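Signs and tables: monthly check, Dronimton play café

Checked August 23, 2026. Sheet 7 of 13.

1. Panda sign board, faces and corners
Result: pass
I love this board! Two cartoon pandas in red squares, one with a bit of green bamboo, and big red Chinese characters on white. It gets leant on, bumped and breathed on all day, so please lay it on the table and hold one edge steady while you rub the face over with a soft cloth. Feel along the rounded corners for anything sharp (all smooth this month, hooray).

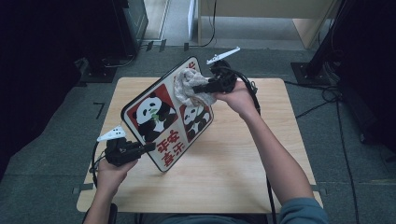 Dramani Virton, opening shift lead

2. Sign board, fixing and position
Result: pass, with a note
Both hooks are sound and the board hangs level again. Could we move it 5 cm to the left when it next comes down? The door just catches it at full swing. I've pencilled a mark on the wall.

3. Table top, surface
Result: pass
What a lovely bit of wood this is. Pale, with long curving grain and a darker oval near one end of the pattern, and the light bounces off it beautifully. Run a flat palm along the grain, then across it, and write down any splinter or raised patch. Clear everything off first; you really can't judge a surface round a stack of cups.

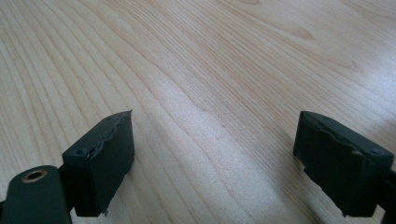

4. Table legs and wobble
Result: action needed
Only a tiny rock, but it's there! One foot pad has worn down since July. New pads are on order from Edex, code 37, and they go on as soon as they arrive. Until then keep hot drinks on the counter.

5. Cloths and spray
Result: pass
Cloths washed and dried, spray bottle labelled and back on the top shelf.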